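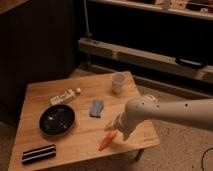 Carrot-shaped test object held over the table, with the bowl, bottle and cup behind it.

Prellow two-finger gripper, bench review
Marcelle Hamel, 27 Jul 2021

The Prellow replaces the Joly gripper we have used for tabletop picking. Both were run on the same arm, with the same Talatari controller and the same object set. Only the fingertips and the force limit changed between runs.

Mounting took 18 minutes, including the tool offset. The bolt pattern matched our flange without an adapter. The supplied cable is too short for a full wrist turn, so I routed an extension along the arm.

Tapered objects separate the two products. The Joly tips let the orange carrot rotate whenever the grasp was off center. The Prellow pads are softer and held it near the thick end through 17 of 18 lifts. The single drop came at the lowest force setting. A bottle lying on its side was easy for both. The shallow black bowl was not: the Prellow fingers are thick at the tip and need a steep approach to get over the rim.

Thin-walled cups need care. At the default force the Prellow dented one, and I had to go down three steps before it stopped. The Joly default is gentler.

The controller software reports finger position but not slip. Greltetance sells a sensing pad that fits the same screws; I have not tested it.

Pad wear after three days of use was light, with some shine on the inner faces. Replacement pads come in pairs and are due back in stock in September.

Rating: 3.5 out of 5. Recommended for mixed objects, with the force limit lowered before first use. For bowls and plates, keep the Joly.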